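About Durell Reading Guides

Durell publishes reading guides to crime and mystery fiction. We cover the cozy ones, the bleak ones, and the ones where the detective has a drinking problem and a boat. At last count there were 399 guides in the catalog, and we have argued about every one of them.

The company began when Lanying Peng, then teaching an evening class on the detective novel, got tired of handing out study notes that named the murderer in the second paragraph. She wrote her own. Her students photocopied them, their book clubs photocopied the photocopies, and by August she was getting mail from strangers who wanted to know when she planned to do the rest of the shelf.
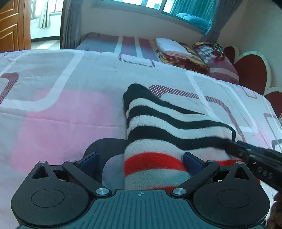

Do your guides give away the ending?

Each guide comes in two parts. The first is safe to read before you open the novel, and the second is sealed behind a plain warning page for people who have finished it or have no self-control. If you buy the printed edition, the warning page is gray.

Our method is slow. One person reads the book twice, the second time with a pencil, and writes the chapter summaries. A different person, who has not read it, tries to follow the plot from the summaries alone. When they get lost, we go back and find out whether the fault is ours or the novelist's. (It has been the novelist's more often than you might think, but we are polite about it in print.)

Summaries run alongside notes on characters, setting, clues and red herrings, plus a set of discussion questions. We try to write questions that a group could disagree about for an hour. "How did the weather make you feel?" has appeared in a Durell guide once, and Svend Kárason has apologized for it.

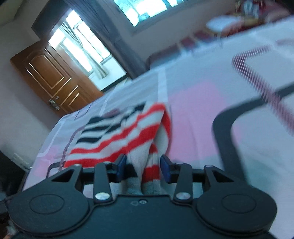

Striped knitwear on a patterned sheet.

Who we are

Lanying Peng still edits every guide and still writes "says who?" in the margins. Svend Kárason handles the Nordic list and most of the snow. Tamunoemi Dauda looks after classic whodunits, country houses and trains. Hendrik Kekana covers police procedurals and checks our timelines; he once wrote a 101-line letter to an author concerning a ferry schedule, and got a reply. Lama Bataineh runs the schools and libraries side, which means she answers the phone.

We have two regular series. Trosov is the full-length one, for classes and serious clubs. Semaan guides are short, meant for the person who has the meeting at seven and finished the book at a quarter past six. There was also a third series, Lanov, devoted to spy novels. It ended after a handful of titles when we found that none of us could explain who was working for whom.

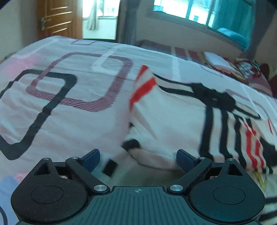 Around 300 book clubs and classrooms take the guides on subscription, and their complaints have improved us a good deal. Chapter numbers now match both hardcover and paperback where the two differ. Every quotation gives its edition. The family trees, which used to run off the side of the page, have been turned sideways.

We don't take money from publishers to cover a title, and we don't rate books. Suggestions are welcome. The wish list currently stands at 2,597 titles, so please be patient, and please don't send the same one every morning under a different name. We are detectives of a sort, and we noticed.

To suggest a book, report an error or ask about a classroom subscription, use the contact form. Lama reads everything. If your message gives away an ending, put a warning in the subject line.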